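Training data for a jewelry sorting task, necklaces keep tangling
Robotics Club Projects > Manipulation > Help wanted

Posted by Velimir Babić, March 28, 2026

Our student club is doing a sorting project for the spring showcase. The task is to pick up jewelry with hand-held grippers and put it in an open black box. We record the demonstrations by hand and train a policy on them afterward. We have 126 demonstrations so far and want to know if we should keep going or change the setup first.

Bracelets and brooches are fine. Pearl strands and thin chains are the problem. When they are piled together, closing on one drags the others along, and we end up throwing out the take. 40 of the 126 are unusable for that reason.

The cloth has a blue flower print. One member thinks we should switch to plain gray. Views from the grippers:

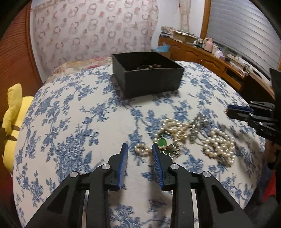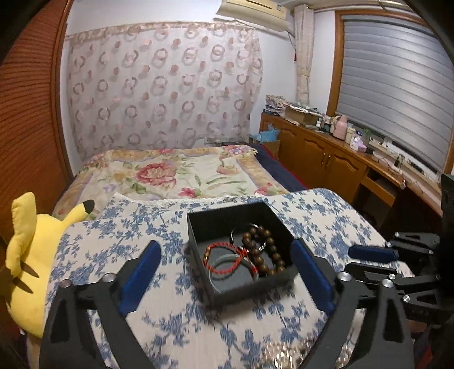
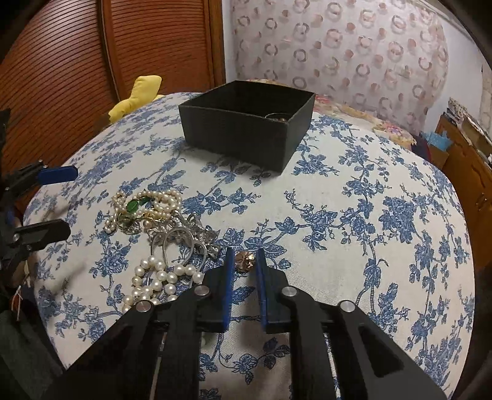

Answers

Sándor Szekeres
I would stop and change the setup before recording more. Start with the pieces apart from each other, a hand's width between them, and get 75 clean takes that way. Then let two pieces touch. Leave full piles for last.

For the strands, grab near one end and lift straight up until the whole strand is off the cloth, then move over to the box. If you move sideways while part of it is still down, it will hook whatever is next to it. Everyone who records should do it the same way. We had 4 people on our team last November and each had their own style, and the policy came out as a mix of all of them.

Keep the bad takes in a separate folder. They are handy later if you want to train something to spot a failed grasp.

raveo_fan
plain cloth, yes. the pattern is too busy

Kadham Workshop
I disagree on the cloth. If the showcase table will have a pattern, record on a pattern. Better yet, use two or three different cloths. I would worry more about small flat things like brooches. Come down with the fingers wide open and close slowly, or the pads push the piece away. Also move the box between takes or the policy will learn one spot and drop everything there.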